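Skelleo
29 Sep 2026

Spent the month comparing two hand-held grippers for cloth work, the Lavach and the Byun. Posting notes as I clean them up.

Same camera on both, same controller box from Dornow, same table. The only thing I swapped was the tool and the pads.

The Lavach is 800 grams with the camera on. Fine for an hour, then my wrist starts to notice. The Byun is lighter but the trigger is stiffer, so it comes out about even for me.

Total grasps logged: 3,384. Of those, 2,728 held long enough to lift and set down again. I count a slow slide as a miss - others may not.

Towels are easy with either one. Thin stuff is where they split. The Byun likes to grab two layers when I want one.

Pad wear: changed the Byun pads 3 times. Still on the first Lavach set.

Camera placement matters more than I expected. If it sits too low, all you get is fabric as soon as the fingers close. I moved the mount up a notch and the fingertips stayed in view on most grasps.

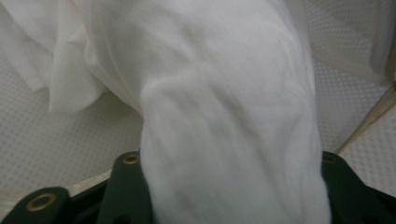
Focus is the next problem. Anything bunched up close to the lens goes soft, and autofocus hunts when there's no print on the cloth. I locked it at a fixed distance and left it there.

Controller lag was the same for both tools, so I'm leaving it out of the table.

Full sheet goes up in November, after I redo the thin fabric runs with the Byun on fresh pads.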